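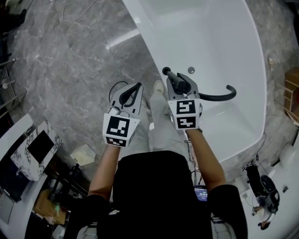

Figure 2. A student demonstrator at the bathtub station, a hand-held gripper in each hand, the right one closed on a black curved handle.

3.2 Collecting the demonstrations

We were lucky in our students, and we would like to say so before getting to the numbers. The Rillanel course met on Friday afternoons, and everyone enrolled took a turn with the grippers — even those who had signed up mainly for the programming. Abílio Bragança drew up the household tasks together with the class, and the bathtub quickly became a favorite. By the end of November the students had recorded 542 demonstrations, 100 of them at the tub, and Poppy Treloar went through every one with the person who had made it.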